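Reading time: 2 minutes

Hall kitchen and serving check, autumn term
Filled in by: Sheena Sutherland
Date: Nov 5, 2024

1. Fire blanket on hook, pull tabs clear — OK
2. Fridge at 4 or below — OK. Door seal has split at the hinge side. Niall Galbraith has the part number.
3. Urn lead and plug — FAIL. Scorch mark by the earth pin. Taken out of use, label tied on.
4. Hot tap guard — OK
5. Floor by back door — mat still curling at one corner. Also noted in August.
6. First aid box — plasters in date, eye wash out of date
7. Serving tables and bowls — see comment

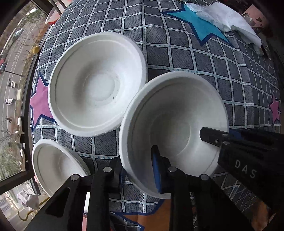
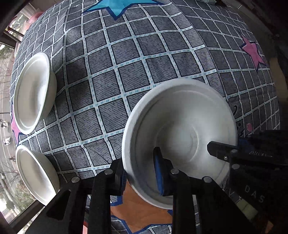

Comment on 7: Table legs must be locked before anything goes on top, and two of the 11 folding tables have a catch that slips. Euan Lamont has marked them with red tape and they stay in the store until mended. Cloths should hang well short of the floor on the queue side. White bowls like these are fine for soup, but fill them to the inner ring and no higher, and keep them back from the table edge. Cloths with a fold or wrinkles in them get smoothed before serving starts.

8. Allergy sheet on wall — OK, Tainá Sales updated the nut line
9. Bins emptied, lids shut — OK
10. Gas tap off at end — OK, checked twice

To do: new urn lead, eye wash, mat. Magnus Rennie to sign off items 3 and 5.

Questions about this sheet: ask at the hall office, extension 504
Back to top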